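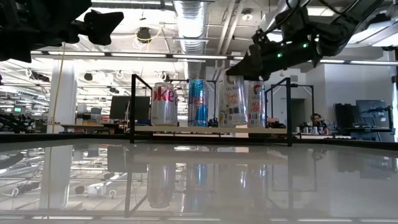
Réjean McIntyre: Moin, kurze Rückfrage vorab. Habt ihr nach dem Update auf 3.22 die Greifkraft nochmal neu eingelernt? Die alten Werte übernimmt das Hurnar-Paket nämlich nicht, und dann packt er Dosen gern mal so an wie Konservengläser.

Ginette Li, 24. Januar 2024
Hallo Réjean, danke für die schnelle Antwort! Ja, eingelernt haben wir, gleich zweimal sogar (beim ersten Mal hatte ich vergessen zu speichern, mein Fehler). Die Greifkraft ist auch gar nicht mehr mein Sorgenkind. Dosen greift er brav, keine Dellen, da bin ich echt zufrieden mit dem Paket.

Was mich wahnsinnig macht, ist das Ablegen. Wir testen das Hurnar-Regalpaket ja noch bis April auf Probe, und ich soll danach sagen, ob wir es für Prollumthorpe kaufen. Aufgabe ist simpel: Getränke aufs Brett stellen, Getränke wieder runter. Bei den normalen Dosen klappt das. Bei den schlanken setzt er gern zu früh ab, also ein kleines Stück über dem Brett, Finger auf, und dann kippelt die Dose. Meistens fängt sie sich, manchmal eben nicht.

Was ich bisher probiert habe:

Höhe neu kalibriert, mit dem Assistenten im Menü. Keine Änderung.

Ablagegeschwindigkeit auf die niedrigste Stufe. Wird etwas besser, dauert aber ewig.

Objektprofil »Dose schmal« gelöscht und neu angelegt. Komischerweise danach einen Vormittag lang Ruhe, dann ging es wieder los.

Im Protokoll steht dazu jedes Mal Meldung 1291, »Kontakt erkannt«, obwohl da noch Luft ist. Im Handbuch heißt es dazu nur, man solle den Schwellwert prüfen. Der steht bei mir auf 4.000, ab Werk, nie angefasst.

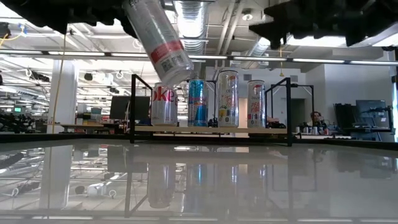

Mit Flaschen habe ich nämlich noch ein zweites Thema, das hängt vielleicht zusammen. Klare Flaschen mag die Erkennung nicht so. Sie findet das Etikett und hält das für die ganze Flasche, jedenfalls sieht der Rahmen in der Vorschau so aus, und damit stimmt die berechnete Unterkante natürlich hinten und vorne nicht. Gibt es dafür ein eigenes Profil? Bei Trirnton konnte man damals einfach die Gesamthöhe von Hand eintragen, das vermisse ich hier schon ein bisschen!

Réjean McIntyre
Gibt es, ist nur gut versteckt: Profile, Erweitert, »Transparent«. Gesamthöhe eintragen geht da auch. Zur 1291: Setz den Schwellwert bitte eine Stufe hoch und schick mir danach das Protokoll.

Ginette Li
Gefunden, da wäre ich nie drauf gekommen. Profil ist angelegt, Schwellwert ist hoch, Protokoll hängt am Ticket. Lasst es bitte noch offen, ich will erst die schlanken Dosen ein paar Tage laufen lassen. Und falls Marchand wegen der Rechnung fragt: Die Probezeit gilt noch!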